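Blog > Odds and Ends > Computers

Fixing up the old Dell, part one (or possibly the only part)

4 min read

I've wanted to take an old desktop to bits for years. I've always been the person who closes the lid on things and rings somebody. But the Dell tower had been sitting under the stairs since we moved, Hạnh Tôn at work had an old processor going spare in a padded envelope, and on Wednesday I had the whole evening to myself, so out it came.

Getting it out was the worst bit, if I'm being fair. It lives (lived) behind the ironing board and two bags of curtains, and it weighs a ton. I wiped it down with a dry cloth, laid it on its side and took the panel off, and then just stood there for a minute going ooh. I'd expected it to look like the back of the telly cabinet, all dust and despair, and it's quite handsome in there! It's a little green town. I kept wanting to name the streets.

The plan was simple enough. The old processor comes out, Hạnh's goes in, a bit of fresh paste, the cooler back on top, done by ten. I'd bought a tube of paste from Drelleck, which came with a tiny plastic spatula I lost straight away, and I had my good screwdriver, and a mug of tea on the windowsill where I couldn't knock it into anything. Lesson learned from the keyboard.

So, the cooler. Mine was held on with four screws and I did them a bit at a time, corner to corner, the way you do wheel nuts. It still didn't want to budge. Old paste sets like toffee. I gave it a gentle twist, then a slightly less gentle twist, then went and read three forum posts by people who'd pulled too hard, and came back and twisted gently again until it gave.

After that the processor itself was easy. There's a little lever at the side, you press it down and out and swing it up, the metal bracket lifts, and you pick the chip straight up by its edges. I put mine in a grey plastic tray with compartments, which is the right size and was already out.
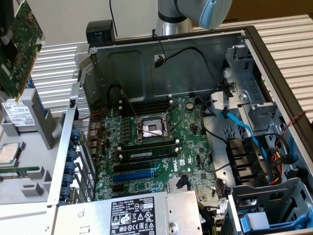
Page last changed: July

With the socket open like that I suddenly got very nervous about breathing near it. You mustn't touch the middle, everyone agrees on that, so I sat on my hands and had a good look at the rest instead. There's one stick of memory in there, a green one with a white label, and the slots above the socket have nothing in them at all, so that's my next bit of shopping sorted. The long blue slot lower down is where a graphics card could go. I don't need a graphics card. I've been looking at graphics cards.

The coin battery is up by the memory slots too, and I'm going to swap that while I'm at it. The clock on this machine has been wrong for as long as I can remember, and I always blamed the clocks going back.

My one real grumble is the wiring. Yellow, red and black all bundled up on the drive side, plus a twisted red and black one wandering off by itself, and a blue SATA cable slanting down past the lot. I'd love to tidy it, and I did get as far as finding a bag of 14 cable ties from Van Rooij in the kitchen drawer. But I haven't worked out what everything plugs into yet, and I know what I'm like. I'll take some notes first and label the ends with masking tape.

Hạnh's chip goes in at the weekend, once I've checked the little arrow on the corner about nine times. If any of you have done this on an old Dell and know whether I need to update anything before I switch it on, please leave me a comment, preferably before Saturday lunchtime.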